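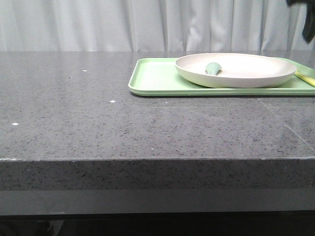 Pierina Orlandini wrote in the comments that her load cell brake never gets past 80 percent in the game, even when she stands on it, and that turning up the in-game brake setting only made the first part of the pedal too sharp. Several other readers have described the same problem with the Flametix pedals. In most cases the pedal is fine and the calibration is wrong.

This guide covers calibrating a load cell brake on a PC with the Pilleo utility. It takes about 2 minutes once you have done it before. The first time, allow longer for test laps.

Before you start

Plug the pedals straight into the computer. Hubs can cause dropouts, and a dropout in the middle of calibration will save a bad value. Close any racing game that is running, along with any other program that reads the pedals.

Sit in your normal driving position and wear whatever you normally wear on your feet. If you race in socks, calibrate in socks. Check that the pedal plate is bolted down or braced against something. If the plate slides, you will push less hard than you think.

Step 1: Clear the old calibration

Open Pilleo, pick the pedals from the device list and go to the Brake tab. Click Reset, then confirm. The bar should now show a raw number in place of a percentage. Keep your foot off the pedal for a few seconds while it settles.

Step 2: Set the bottom of the range

With no pressure on the pedal, click Set Minimum. My set reads close to 300 at rest. Yours may read higher or lower depending on the preload on the spring. If the number jumps around, add a small deadzone at the bottom. One percent is usually enough.

Rest your foot lightly on the pedal, the way you would on a long straight. If the bar moves and you don't want it to, raise the minimum slightly until it stays put.

Step 3: Set the top of the range

Press as hard as you would in the heaviest stop of a normal race. Do not press as hard as you can. Hold it for a second or two, read the raw number, release, and do it again a few times. Mine came out at 2,834 on the hardest push, but I could not repeat that for a full race distance, so I set the maximum a little lower.

Type your number into the Maximum box and click Save. A full push should now take the bar to 100 percent with a bit of leg strength to spare.

Step 4: Check the game

Start the game and run its own pedal calibration again. Many games keep the old range until you do this – it's the step people skip. Set brake saturation back to its default and brake gamma or linearity to linear. You can change the curve later, but leave it alone for now.

Step 5: Test it on track

Pick a circuit with one big stop and one long, slow corner. I use Whitcombe with ABS off. Brake in a straight line from top speed and watch the input bar. You want the front tires to lock just before 100 percent.

If they lock much too early, raise the maximum in Pilleo. If you can't lock them at all, lower it, or check the brake pressure in the car setup.

Saving the profile

Click Export and give the file a name you will recognize. A firmware update can wipe the stored values. My Hata wheelbase keeps its own settings separately, so the export only covers the pedals.

If you change the elastomers, go back to Step 1. A stiffer stack changes both ends of the range.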